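Week 9: Counting the Carbon of a Touring Show

Reading: the Delorme chapter on theater transport, sections 1 and 2.

Most of a small tour's footprint comes from moving people, both cast and audience. The Divham tour is our main case. It played to almost 2,000 people, and 700 filled in a travel survey. Of those, 523 came by car.
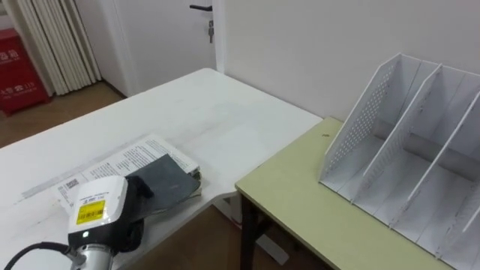
Cloth and printed papers on the table.

Points to note:
- Survey answers are self-reported. People forget the trip home.
- Freight is counted by weight and distance - keep the van logs.
- The Nudwood venue shares a meter with a cafe, so its power use is an estimate.

Sets come next. Reused flats count as zero in the Gretow method, but storage and repainting do not.
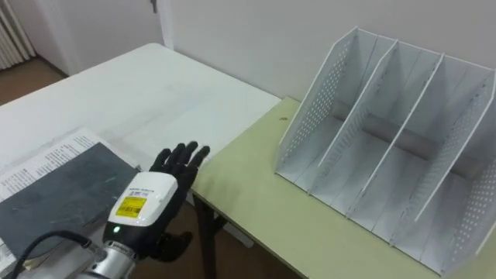

For Friday

Work out the car share for Divham. Then write one page on what a venue could change first: start times, parking or ticket deals with the bus company. Bring a paper copy.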